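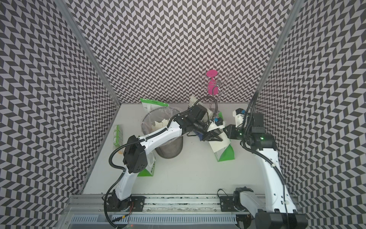 Progress Report to the Huang Education Fund
Student Robotics Project "Nudis", second report
Prepared by Mei-kuen Kan, project teacher
21 June 2025

1. Work since the last report

In March we reported that both arms could move on the shared rail. Since then the students have worked on tasks that need two hands. They chose sorting and tidying with ordinary things from home: paper bags, small packages, a lined wastebasket and crumpled paper. Soft objects are much more difficult than blocks, because a bag changes its shape every time it is touched.

The team recorded 133 practice runs in this period. Cheng-en Kan and Sze-wing Wei control the arms, and Su-chen Tseng checks each recording the same afternoon. Of these runs, 55 were good enough to keep for training. I am aware that this is less than half. Most of the rejected runs came from the first weeks, when the students moved both arms too fast.

2. Wrist cameras

Each arm carries its own camera close to the gripper. The brackets are 3D-printed, and the students changed the drawing several times before the camera could look past the fingers. The green light on the wrist is now part of their starting checklist. 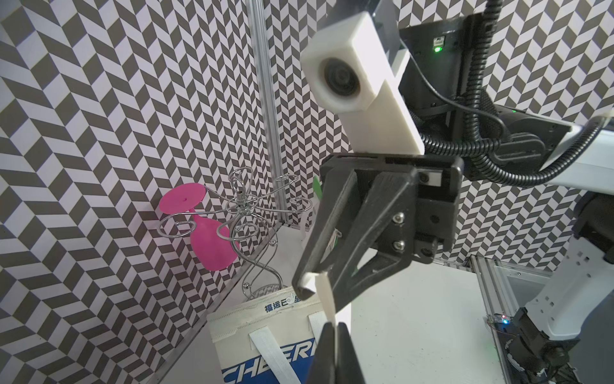
Gripper and camera bracket, with the tote bag and the pink cup on its rack.

The pink cup stays on the rack for now. Hsiu-ying Tai wishes to use it for a later task – taking it down without touching the wire hooks – but we agreed to finish the bags first.

3. Working with two arms

The main difficulty is the middle of the floor, where both grippers want to be at the same time. The students wrote a simple rule: one arm waits until the other has stopped. It makes the work slow, but there has been no collision since the rule was introduced.

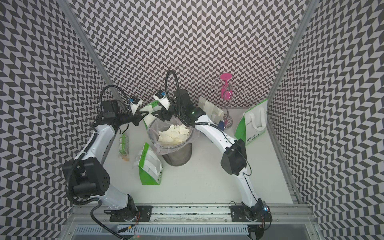
Both grippers over the full wastebasket, with paper bags on the floor beside it.

4. Budget

From the grant of 2,000 dollars we have paid for cables, spare gripper fingers and printing material. The cables from Weltton arrived late, and we lost five working days. Reladex agreed to exchange one faulty motor without cost.

The views from the wrist also showed us that small pieces of paper can lie right at the tip of the long finger. We will try a different camera angle before we buy anything new. 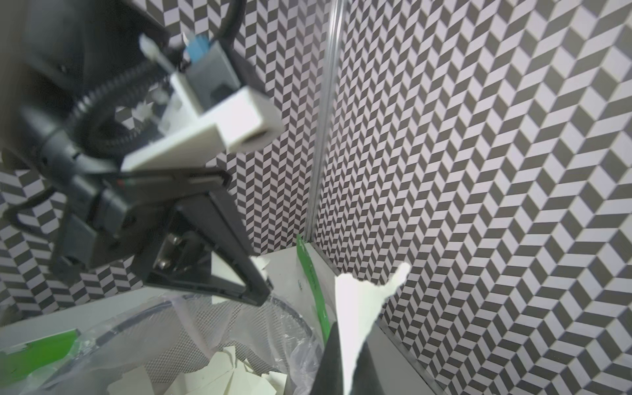
5. Plan for the next period

– Repeat the bag task with the new camera angle.
– Begin the cup task with one arm only.
– Let two younger students learn the controls from Sze-wing.
– Send the Fund a short list of the remaining costs.

We would be thankful for your answer about the spare motor before the students order parts.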